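Speaker notes, parts storage talk, Sunday, 2 p.m.
Slot is 20 minutes plus questions. Keep water on the lectern.

Opening
Say who I am and that I ran the stockroom at Kallilance before moving to Ostapchuk. Skip the career history. Ask for a show of hands: who has bought a part this year that was already on a shelf somewhere in the building? Wait for the hands.

Why small parts go missing
Most small parts are never lost. They sit in the wrong place under a name no one would search for. At Kallilance we had the same spring under 2 names, and each name had its own reorder point. Tell the story of the double order from Grustari. Keep it short — last time it ate the clock.

Naming
One part, one name, noun first. "Washer, flat" and then the size. Leave the supplier's name out of it, suppliers change. Show the old Ovach label next to the new one and let people read both before talking.

Bin sizes
People buy bins too large. A deep bin hides the bottom layer, and the bottom layer is the oldest stock. Go shallow and accept more shelf length. We moved up to 50 part types into shallow trays in the first month and left the heavy hardware where it was.

Color
One color per family is fine if there are few families. Past that, use one color for everything and rely on the label. Mention color-blind staff here. Don't skip this.

Returns
Half-used kits are the hard case. Rule we settled on: open kits go to a returns shelf and get broken down on Friday. If the shelf is full before then, stop issuing kits. This was unpopular.

Slides 14 to 17, shallow trays with small parts. Click through, no need to talk over all of them.

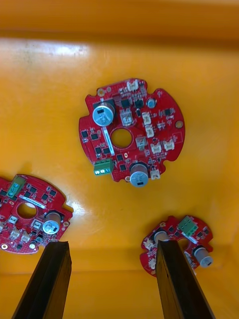
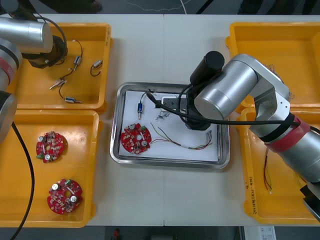
Yellow trays, steel tray in the center.
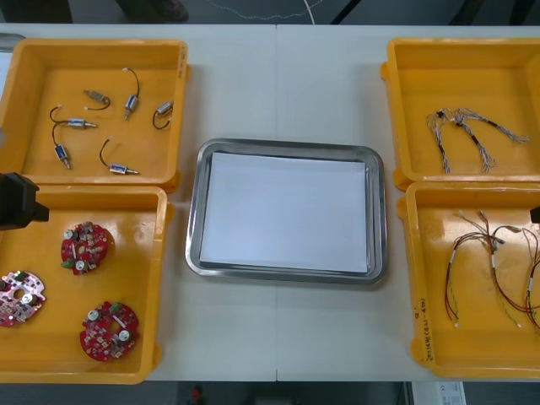
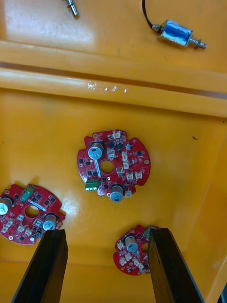 Braulio Barrera wrote back after the first run of this talk that the returns shelf would never work on a night shift, and that his crew would sooner break down each kit at the bench and log it there. Read his note out, then ask the room which they would pick. If it goes quiet, move on to the cost of a recount and finish with the handout — 20 copies, by the door.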